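Jandden Range Club – kit inspection checklist
Checked 2026-04-16 by Lowri Hughes

1. Plate carriers
Stitching on shoulder straps: pass
Side buckles close fully: pass on all but the Estard medium. Left buckle cracked, taken out of use.
Comment: plates are past the 3650 days we allow from the date on the back. Replace before September.

2. Holsters
Retention holds when turned upside down: pass
Belt loops tight: 2 screws loose, tightened.
Comment: no thread glue left in the drawer. Please reorder.

3. Eye and ear protection
Lenses free of deep scratches: fail, 3 pairs binned
Ear cups seal: pass
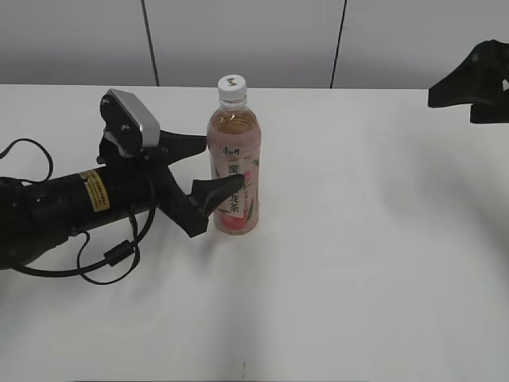 Bench, left side.

4. Slings and swivels
Webbing free of fraying: pass
Swivels lock: pass, although the Uvham one is stiff – a drop of oil should do.

5. Storage
Cabinet 101 locks and key signed for: pass
Ammunition kept apart from rifles: pass
Magazines stored empty: one found with rounds in it. Unloaded and logged.
Comment: whoever returns magazines must check them at the counter, before they go back on the shelf.

6. First aid pouches
Tourniquet in date: pass
Shears present: missing from the second pouch
Pouch can be opened with one hand: pass, both

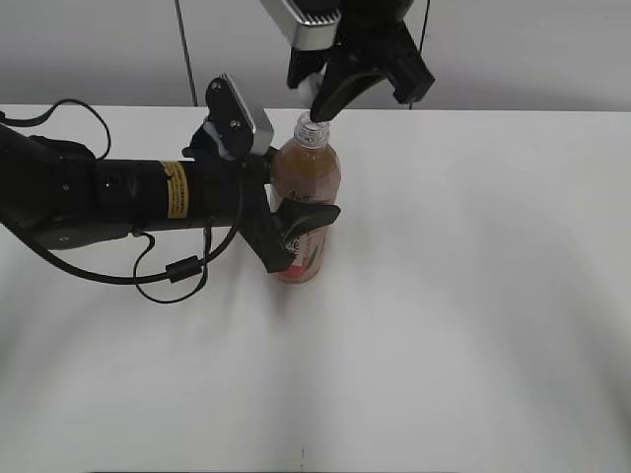
Everett Ambrose asked whether the cracked buckle could be swapped without sending the whole carrier back. He has fitted spares before and would want a load test afterwards.

Reply, LH: yes, if the spare is the same make. Leave the tag on until it has been tested.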